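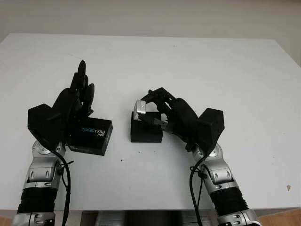 Two black hands, one white table

Apr 27, 2018

A thread on the 157 bus, which I have now been catching, or more often not catching, since I moved to Kemthorpe in September.

Kemthorpe has 2,203 residents according to the sign as you drive in. You'll see the sign very clearly if you drive in. From the bus you see the back of it.

The 157 goes 4 times a day. The timetable calls this "up to hourly". I admire the "up to". I am up to seven feet tall.

First bus leaves at an hour when only bakers and the guilty are awake. The second leaves just after the surgery opens and gets you there just after all the appointments have gone.

Then a long gap, in which you may reflect on your choices, and then two buses very close together, like shy people arriving at a party.

It takes 70 minutes to reach the station. By car it's twenty. The rest is spent visiting a retail park that shut, a housing estate that hasn't been built yet, and the same roundabout from both sides.

I do like the roundabout. They've put daffodils on it.

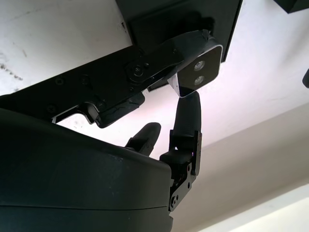 Fingertip, pointing up

The bus company is called Pratia. It used to be called Kemthorpe & District, but that told people what it did and where.

Pratia has an app. The app is called Cleltia. I've tried to work out why and the best I can offer is that somebody leaned on a keyboard and somebody else had a budget.

Cleltia shows you a small bus moving along a map. The small bus is very punctual. I've stood at the stop and watched it drive straight through me.

Rang the helpline. Was told the small bus shows where the bus "should be". So it's a timetable, but sad.

You can also buy a ticket on Cleltia, which the driver can't scan, so he looks at my phone and nods. I could be showing him a photo of a ham. One day I will.

To be fair to the drivers, they are lovely. One of them stopped between stops last week so a woman could get out nearer her door with a standard lamp. The lamp had its own seat. Correct.

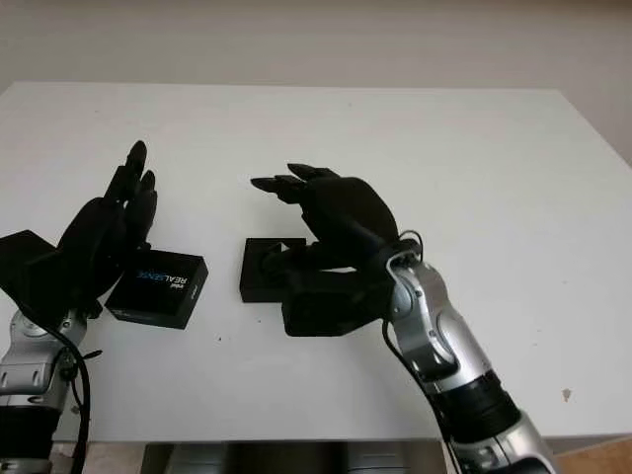

The other thing about the 157 is the hand signal. You have to put your arm out or it won't stop. Fine. But put it out too early and you're just a man in a lay-by, greeting traffic.

I've had four waves back, one beep, and a lorry driver who pulled over to ask if I was all right.

If you miss the last one home, there's Llanos, the café opposite the station. Decent tea, a cheese toastie the size of a paving slab, shuts at five. The last bus goes at twenty past five, so really you have to miss it in advance.

There's a consultation on now about cutting the service. You can have your say at a drop-in event in town. It starts at seven in the evening. I'll let you work out how I'm getting home.

Anyway, I'm at the stop. The small bus says two minutes – it's said that for a while.

Update: arm out. It was a skip lorry. He waved.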